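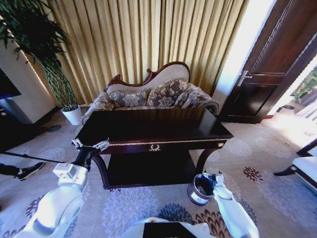 Plirley got up at Hudbridge!! Only just, mind. Short head, and I'd already half sat down thinking he was beat.

Quick one as I'm meant to be at work. Soft ground, 3 miles, Afiq Ngui riding for the first time since December. Had him way too far back for my liking – last but one going past the stands – then crept round the inside and nothing stopped them. Follel led over the last and looked all over the winner. Tired badly on the run in. Felt a bit sorry for Anisa Osman tbh, she'd done nothing wrong on him.

Had a fiver each way so no fortunes made. Dad had backed the other one, wouldnt speak to me till the car park.

Handicapper will put him up now, bound to. Would love to see him over further next time but I doubt they'll go that way. More later if I get chance, need to find my ticket frist.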